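The Gray Bin

Gaurav Dubey came to work at Dristgate in May, when the mornings were still cold and the bus was late every day. His first job was in the sorting hall, with the small things. They came from shops that had closed, from offices, from houses where the family had moved away and left the drawers full. At Humard, where he had worked before, everything came in boxes with a number. At Dristgate it came in bins, and the bins had no order at all.

Mrs. Malhotra was his supervisor. She had been in the hall for 24 years and she spoke to the things when she thought she was alone.

"You are not a spoon," he heard her say once. "So what are you?"

She taught him the rules. Metal with metal. Toys together, even the broken ones. If you do not know what it is, you leave it until the end, and then you ask. A worker could ask 30 times in one shift and she would not be angry. But she became angry very quickly if somebody guessed.

The bin that he remembered later was number 569. It was standing at the end of the line after lunch, gray and open like all the others, and it had very little inside.
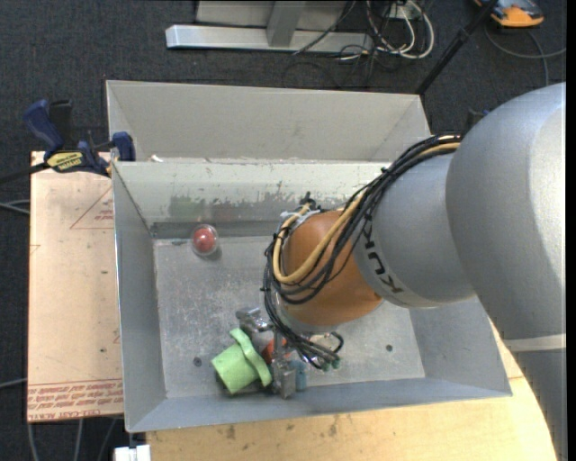
Bin 569, in the afternoon.

He saw the green thing first. It lay on its side and it had the shape of a cup, but the rim was wavy, like the edge of a leaf. His mother had kept something in this color on the shelf above the stove. She put buttons in it, and sometimes coins, and when he was small he believed that it was the place where all money came from. He had not thought about that shelf for many years.

Then there was the other one, alone near the back corner. It was round and you could see through it, and inside was something red, like a ball. It stayed away from the rest as a child does on the first day of school.

"What is it?" he asked.

Mrs. Malhotra bent over the bin and looked for a long time.

"It is a thing with another thing inside," she said. "Write that."

"There is no line for that on the paper."

"Then make a line."

He took the Sarix pen from his pocket, the one that wrote only when you held it straight, and he drew a line under the last row. He wrote the words slowly. His hand was not used to making new lines on the papers of other people.

In the evening, on the bus, he called his mother. It was already late where she lived, and she was afraid that something had happened.

"Nothing happened," he said. "Do you still have the green cup, the one with the buttons?"

She was quiet for a moment. He could hear her walking, and then the small noise of a cup being moved on a shelf.

"It has 100 buttons in it," she said. "Which one do you need?"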